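Can a machine do the recycling yet?
17 November 2019

Filed under: manipulation, chores

I spent most of last week trying to work out an honest cost per item for sorting household recycling with a single arm and a two-finger gripper. The short version is that the arm is fine, the gripper is mostly fine, and the perception is where the hours go. The longer version follows, and I've kept it to things I measured or can point to in my own logs.

The chore, as I've defined it for the Zullcombe bench: one item at a time, presented on a white surface in any orientation, to be picked up and placed in the correct one of four bins. No bags, no nested items, no glass. Crushed cans are allowed. Wet cardboard was allowed until February, when I took it out of the item set because it kept shedding onto the wrist cover and I was tired of cleaning it.

A person does this without looking, more or less, while talking to someone else. I timed myself at just under two seconds an item, including the walk to the bin. The arm takes 17 seconds when everything goes well. That number has hardly moved in a year, and I have stopped trying to move it by making the arm faster. Most of the 17 seconds is the approach, where the wrist camera takes a look, the planner revises its grasp, and the wrist camera takes another look.

The set currently stands at 1,051 logged attempts, all with the same gripper. Cans and cartons are boring, in the good sense. Cartons have flat faces and print on them, so the pose estimate settles quickly. Cans are shiny but opaque, and the depth sensor returns something usable along the sides. Yogurt tubs are a bit worse because they skid. Clear plastic bottles are worse than everything else put together.

The trouble with clear plastic is well known to anyone who has worked on this. The depth sensor either sees through the wall to the bench or gets a return off a highlight and puts the surface in the wrong place. Colour doesn't help much, as the bottle is the colour of whatever is behind it. What you have left is outline and refraction, and both change as soon as the wrist moves a few degrees. 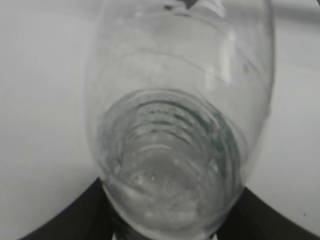
Why not just look for the cap and the label?
Because a fair share of bottles arrive with neither. People peel labels, caps go missing, and a detector trained mainly on bottles off the shelf will lean on those two features until they're gone. A planner that needs them will refuse the item or grasp at the bench.

The neck is still the best target on a bare bottle. It is stiffer than the body, its diameter varies less from one brand to the next, and the threads give a repeating pattern that survives a fair amount of distortion. My current approach fits a stack of ellipses to the thread ridges and takes the axis from that. Seen from the side it works well. Seen end-on, with the opening towards the camera, the ellipses are close to circles and a small error in the fit becomes a large error in tilt. The grasp then closes off-axis, the bottle rotates between the fingers, and whatever the planner thought it knew about the pose is out of date.

Rotation in the grip matters less for sorting than it would for, say, filling or capping. You can drop a bottle into a bin at any angle. It matters on the way there, as the body swings and may clip the bin wall. I lost a week to this before admitting that the sensible fix was to lift higher before traversing. It costs a little time on every item and I don't like it, but I haven't found anything better.

Maëlle Poirier, who runs a similar bench with a suction cup, wrote to ask why I persist with fingers at all. It's a reasonable question. Suction is quicker on cartons and on most tubs. On a bottle with a smooth panel it is quicker there too. On a bottle that has been squashed, or one with ribs moulded all the way down, the seal leaks and you're back to looking for the neck. Her numbers and mine cross over somewhere in the middle of the item set, and we have agreed to swap item lists over the winter so we're at least failing on the same objects.

The commercial people have a different answer, and it's to change the problem. Fellwood's line, which I was allowed to look at but not to time, runs items down a belt under controlled light with a backlit section for clear plastic. Backlighting turns the outline into something a threshold can find. It's a good solution if you own the belt. It's no use in a kitchen, unless you can persuade the household to install a glowing bench top, and I would not want to be the one pitching that.

Savvas Chrysikopoulos has been arguing for touch instead. His view is that the camera should get the fingers to within a centimetre or so and then get out of the way, and that contact sensing should do the rest. I tried a crude version using motor current on the stock gripper. It can tell a can from a carton. It cannot reliably tell a bottle neck from a bottle body, because thin-walled plastic gives way at forces down near the noise floor of the current reading. Proper tactile pads would do better. The Sawatzky pads I priced were beyond what I'm prepared to spend on a hobby bench, so that stays on the list.

Some housekeeping for those following the code. The ellipse fitter is now its own module and no longer drags in the whole planner. The old Brirska config files won't load without the new calibration block, which you can copy from the readme. I've also changed the log format so that grasp retries are stored under the original attempt. If you were computing success rates from the old logs you were probably flattering the system, as I was.

As to the question in the title, my answer for a kitchen is still no. The arm can sort a bin of mixed recycling if you leave it alone for an evening and don't mind picking a few bottles off the floor afterwards. I would call that a partial chore. The next block of work is up to 200 further attempts on clear plastic only, half of them with the opening facing the camera, with a second view added from the side before the final approach. I expect that to fix the tilt error and to make the cycle time worse.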